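Posted in March | Course notes, Unit 7
By the Household Automation course staff

Can it do the kitchen yet?

Keep one question in front of you while you do the reading for this unit: who picked the chore? Every group that claims a home robot has picked one, and the pick does a lot of the work. Wiping a bare counter is a chore. So is emptying a sink full of somebody else's pans. A paper that reports on the first should not be cited for the second, and it often is.

The Loveck task list, which we use all term, has 40 kitchen chores on it. Read it with a pencil. A good many of them are one motion with a friendly name. "Tidy the cabinet" means pull one handle. A person who hired help and got that would ask for the money back.

The kitchens below are simulated. Look at where the handles are before you look at anything else.
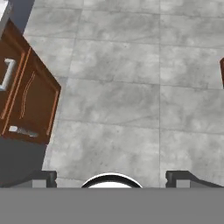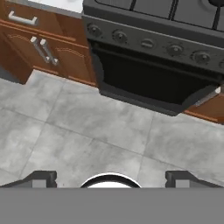 Opening a door sounds like the easy part. To do it, the machine has to find the handle, line up, close on it, and then move itself out of the way of the door it is pulling. Simulators are kind about all of this. Floors are level, hinges don't sag, and a handle is exactly as thick as the file says it is. Try the same routine on a rental apartment door that has been painted over twice.

The Uibo runs are a fair case. The group reports 500 tries in simulation and gives a success rate that looks fine on a slide. Then read the appendix. A try counts as a success once the door has moved at all. Whether a plate could get through the gap is left out — and the plate was the point.

Stillon did better on this, and we should say so. They scored the whole job, start to finish, and their numbers dropped hard. That drop is worth more to you than the Uibo rate, even if it got less press.

My own view, for what it's worth: no, not yet, and the demos don't move me much. Speed is part of it. A slow machine in a warehouse can run all night, but a slow machine in a kitchen is standing where you want to stand.

For next time: read the Sukness report, sections 2 and 7. Write one page on a chore you did this week. List every step, including the ones you did without thinking, and mark the first step where you would expect a robot to stop. Bring it on paper.

3 comments | 7 shares
Questions: use the course mailbox
© Household Automation course staff
Back to top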